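Print this article
E-mail this article
Reading time: 10 minutes

The Fine Print of Putting Away a Pen

The software at Stuvutine has strong opinions about time. It believes that everything in the building happened at the moment somebody wrote it down, and for most of the summer it was wrong by just enough to ruin a pen.

Hubert Auer noticed it in August. Auer runs what the company calls the tooling group, a title that makes people ask him for screwdrivers. His real work is the stretch of code between a person doing a chore with a gripper in each hand and a control policy that is supposed to learn the chore from the recording. It's the least glamorous stretch in the whole business. Perception people get to show colored blobs tracking coffee cups. Planning people get swooping lines. Auer gets log files.

"When it works, they thank the model," he says. "When it doesn't, they come to my desk."

The chore under study is putting pens into a clear plastic organizer. A child can do it, though most decline. For a learned controller it has a nasty shape: a long stretch in which nearly anything goes, and then a final moment in which the tip is over the right compartment or it's over the wall between two of them. The organizer being transparent adds a little spice. Depth estimation looks at clear plastic the way a bird looks at a patio door.
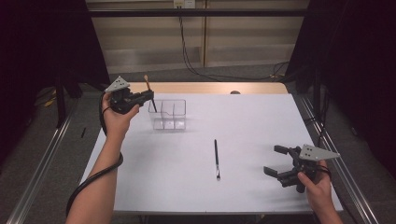

Every demonstration goes into a program called Gomach, which Auer wrote in what he describes as a bad mood. Gomach takes the streams that come off a session, meaning the video, the position of each hand and how far each set of jaws is open, and lays them on one timeline. Then it cuts the timeline into pieces a learner can chew on: reach, close, carry, line up, let go. The cuts are proposed by the software and checked by a person, who gets a gray window, a slider and a button marked NO in capitals.

The button used to say "Reject segment." It was renamed after a long afternoon.

What Auer found in August was that the jaw signal and the video disagreed about when a pen had been let go. The gap was small. On a carry it made no difference at all, as a hand crossing a table looks much the same a blink later. At the release it meant the learner was being shown a pen still short of its compartment and told, with total confidence, that now was the time to open. The policy did as it was taught. It carried each pen over beautifully, stopped a little early and dropped it on the divider.

Three people had theories. The perception group thought it was the plastic. The control group thought the gains were too soft. A visitor from Michalík, the firm that supplies the motion planner, thought it was the planner, and was so gracious about it that the others felt obliged to agree for an entire week.

Auer went and looked at timestamps. The video was being stamped when each picture arrived at the computer, after it had been squeezed, shipped and unsqueezed. The jaw readings were stamped at the source. Both clocks were right. They were answering different questions, and the code that merged them had a comment beside it that read "fine for now," signed with Auer's own initials.

He tells this part without being asked, and then he tells it again in case you missed the initials.

The fix took two lines. Proving that it was the fix took a good deal longer, and produced the second piece of software, a checking tool named Miltik that has since become the thing other teams ask to borrow. Miltik hunts for moments when two signals ought to agree. If the jaws close on something, the fingers in the video should quit moving toward each other at the same instant. If a hand stops dead, the position track and the picture should stop together. It lines up hundreds of these little coincidences, works out the delay that best explains them all, and complains if the answer drifts from one recording to the next.

It complains in full sentences. "Left hand is early again," it will print, and then a number. Auer considered friendlier wording and decided that friendliness was how they had got here.

Sitting with him while he reviews recordings is an odd way to spend a morning. He drags the slider back and forth over one release until it stops looking like a thing a hand would do and starts to look like weather. He wants to see where the tip is pointed before the jaws open, and whether the other hand is doing anything useful or simply hovering. Hovering is a sore subject. A two-handed policy trained on idle hands learns idleness very well, and will spend real computing effort on keeping an unneeded arm tastefully suspended.

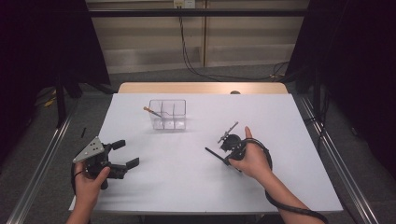 Two grippers at work near the organizer, where an orange-tipped, pen-like stick leans over the side.

Leaning is the other sore subject. Is a pen that sticks out over the rim of the box put away? The task file, in its first edition, said that an item was placed when it was "in a compartment." The success checker, written by someone else on a different floor, wanted the item upright. So a recording could be a fine demonstration by one file and a failure by the other, and the learner received both opinions. Auer's view is that people lean pens in cups all day long and seem to get by. The checker's author feels that standards have to start somewhere. The current rule allows leaning but scores it lower, a compromise that has pleased neither floor.

The planner, for its part, would like everyone to stop leaning things. Michalík's code wraps each object in a simple shape and steers around it, and a tilted stick poking out of a box makes for a fat, awkward shape. Early on it treated the entire air above the organizer as solid and refused to approach at all. It filed this, in the log, under "no solution exists." Auer printed the page and taped it over his desk.

With the clocks sorted out, the policy now lets go over the compartment instead of over the wall. It still has bad days. It's poor with thin dark pens, which the tracker tends to lose against the dark fingers holding them, and it has a habit of closing its jaws a second time after a release, as if to make certain. Auer traced that one as well. The people making the recordings do it too, and so, when he watched himself at his desk with a pencil, does he.

He has left it in for the time being. There's a comment next to the line, and the comment has a date on it, 8th October, by which he has promised to come back and do it properly. Miltik has been set up to remind him.

E-mail this article
Print this article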